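Notice of a Fault in Washroom Cleaning, Thu 5 March

The washroom trial at Jellevby has been suspended. In run 701, the arm assigned to the bowl kept pressing after its force limit had been reached, and the stop command was not acknowledged. 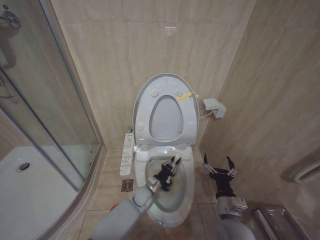

The limit itself was set correctly. The controller, Brostent, had dropped its force readings for 93 milliseconds and treated the gap as zero load - a fault first noted in November and marked closed.

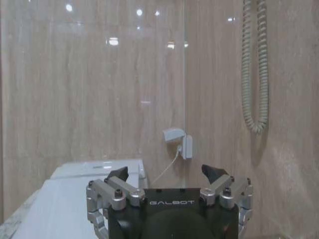
Blackwood wrote that a missing reading should halt both arms at once, and asked why the November entry had been closed without a repeat test.

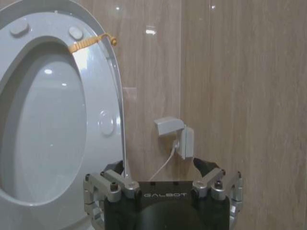

No repeat test was recorded. Work near outlets and cables is also withdrawn until the halt has been verified over 1000 cycles.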